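Notes from the Simulation Section of the Hura Student Robotics Club

The Hura club was established so that students in our evening program could work on robot control without waiting for time on a physical machine. This term the simulation section has been given its own project, and as its faculty adviser I have been asked to keep a public record of the work. Readers who follow this blog for the woodworking entries may wish to skip this one, although there is a dresser in it.

The project is called Drivwood. Its purpose is to have a simulated two-armed robot pick up household items from furniture and set them down elsewhere in the room. The section is led by Bohumila Hrubý, who is in the second year of the program and wrote most of the control code. Kvido Jelínek is responsible for the room models and the object library. Both have been patient with my questions.
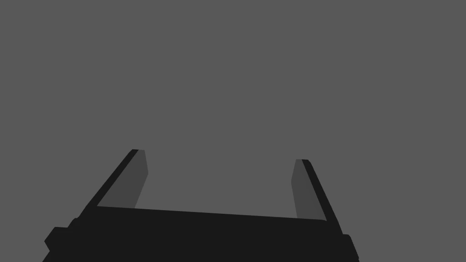
Hudec, December

The section met on Saturday to review the state of the project before the break. The meeting began with the view from the wrist, which is the view the controller depends on when the gripper is close to its target. Students new to the subject tend to watch the room view, where everything is easy to understand, and to neglect the wrist view. Ms. Hrubý has therefore made it a rule that every trial is to be reviewed from the wrist first. With the fingers open and nothing but gray behind them, it is possible to check the orientation of the hand before any object complicates the matter.

The second item was the object library. Mr. Jelínek holds firm opinions on this point. Many student projects use only cubes and cylinders, and a controller that performs well on cubes may have learned very little. He has argued for items with awkward outlines, and the antique-style key is the one he mentions most often. It has a scrolled bow at one end, a long twisted shaft, and a notched bit standing out to one side. A grasp planned for one part of the key may be quite unsuitable for another, and the students were asked to say in writing which part they would choose and for what reason. The answers differed widely – several preferred the shaft, while others made a case for the smooth barrel near the bit.

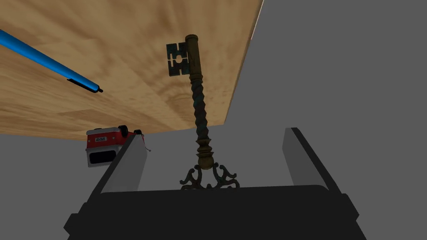
How does the section decide that a grasp has succeeded?
The object must remain between the fingers for 50 consecutive steps after the lift command, and it must end the trial inside the marked destination area. A trial that meets only the first condition is recorded as partial.

The log now holds 2,218 trials, all of them stored under the naming scheme adopted at the start of term. I would ask members to keep to that scheme. Two batches were saved under private abbreviations in the early weeks, and the time spent sorting them out would have been better used on the grasp planner. Ms. Hrubý has since written a short script that rejects any file with an incorrect name, and it has been added to the shared folder.

We then turned to the full room. The robot has a white body and two arms of the same construction, each ending in a black two-fingered gripper, and the dresser stands along the right wall. For the present exercise the right arm works over the dresser top while the left is kept over open floor. Coordinating both arms is planned for next term. I supported this decision, as the section has enough to do with one arm, and the collision checks between the two have not yet been tested to my satisfaction.
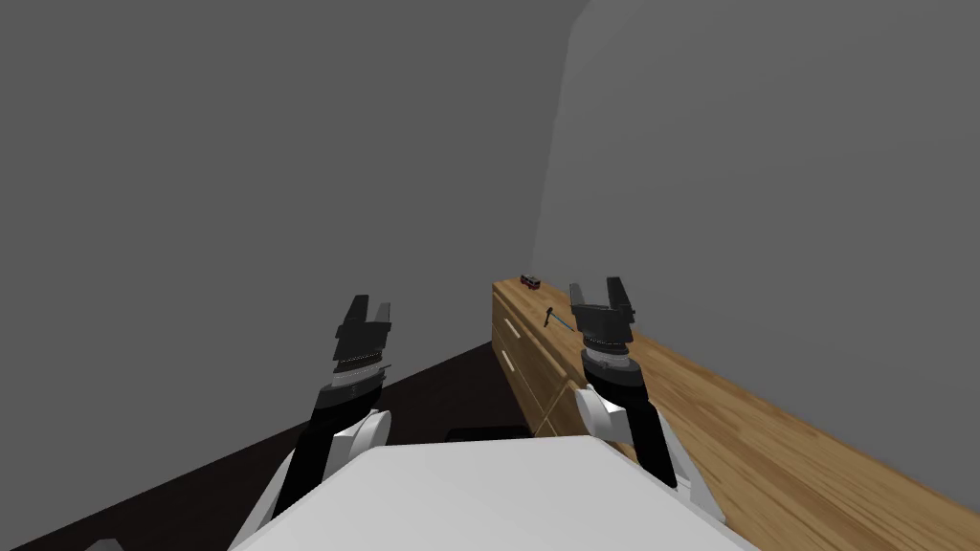 Can a student join the section without programming experience?
New members are welcome at any level, and the first 5 sessions are set aside for basic instruction. Those who prefer not to write code may assist with room models, trial records, or the written reports.

The remainder of the afternoon was given to planning. The section intends to enter the Doltalex student challenge in the spring, which requires a set of 100 recorded trials and a written account of the method. Mr. Jelínek will prepare two further room layouts, with the furniture placed against different walls. Ms. Hrubý will revise the approach motion, which at present is slower than it needs to be over the last part of its path.

Members are reminded that draft reports should be submitted to me before the first meeting of the new term. Reports should name the software version used and should include failed trials as well as successful ones. The room is available from four o'clock on meeting days, and the door code is unchanged.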